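Notes from the fruit sorting collection at Trinaddale, part 1 of a few. We are recording teleoperated episodes on UR arms to train a pick-and-place policy. Target for this batch is 861 episodes.

2/ Task set is small on purpose. Strawberries, an apple, bananas, one plate, one basket. The tape grid on the paper is for resets: before each episode the script draws a cell for every object and the operator puts it there by hand. 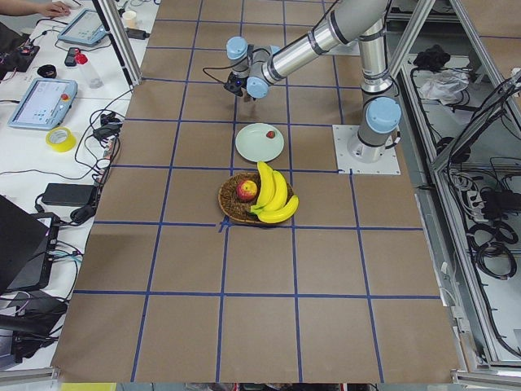

3/ Object placement is drawn uniformly over the cells both arms can reach. In June we let operators choose, and the start positions bunched up in the middle of the table. The policy trained on that set was fine in the middle and poor everywhere else.

4/ Episode length is capped at 29 seconds. Anything longer gets flagged and Mirjam Holzer goes through the flagged ones in the evening. Most are slow approaches. A few are real regrasps, and we keep those - the model needs to see recovery.

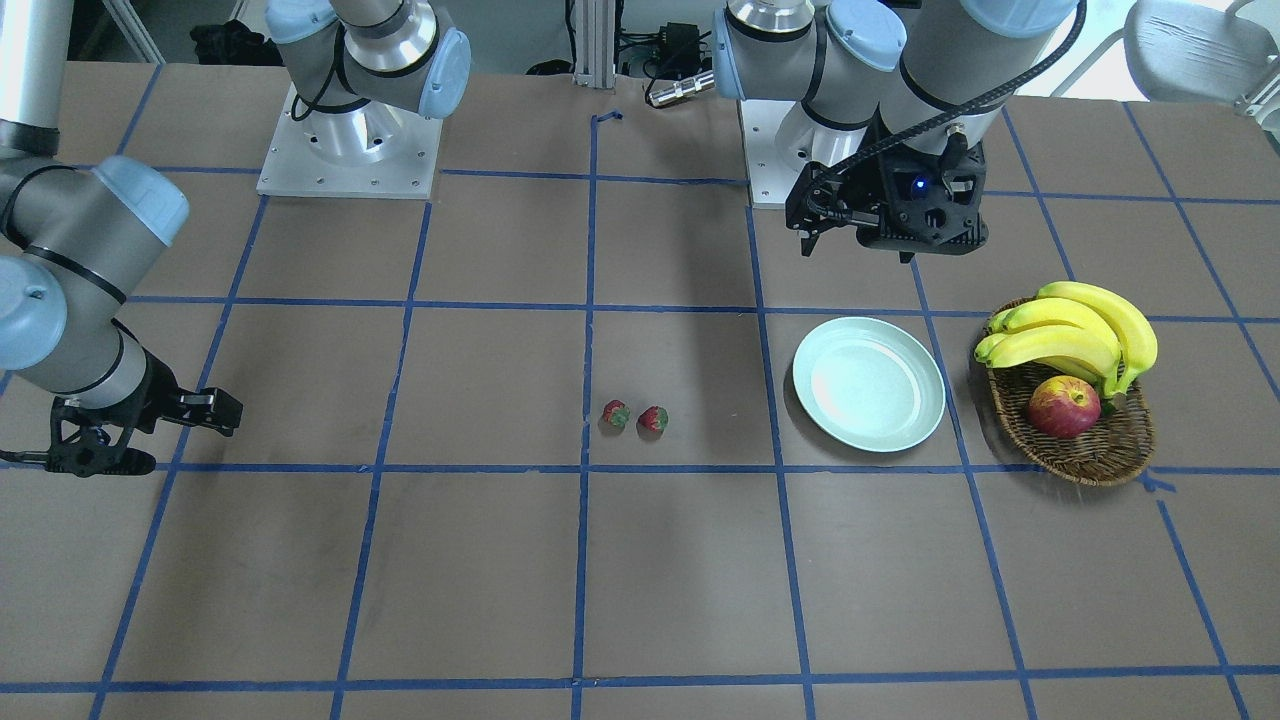 5/ Storage format is one file per episode: joint states, gripper width, every camera stream, and a text label. We dropped the Nomura logger after it lost sync between streams on 11 episodes. The replacement stamps everything off a single clock.

6/ Labels are typed before the recording starts. Typing them afterward was faster, but people wrote down what the arm did instead of what it was asked to do, and you can't train on that.

7/ The first checkpoint comes after 100 clean episodes. It won't be good. We use it to find out which cells fail so the sampler can weight them for the next block.

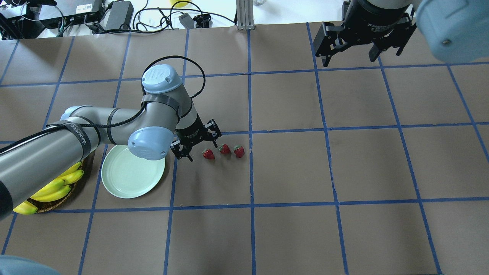 Veronika Tanner asks whether weighting the failed cells just moves the bunching somewhere else.

8/ It can. We cap the weight at twice the uniform rate, and the held-out set stays uniform, so a drift would show up there. Haven't seen one yet with the Faltton data, which used the same sampler.

9/ Next part covers two-arm handoffs and how we split the label when both grippers are moving.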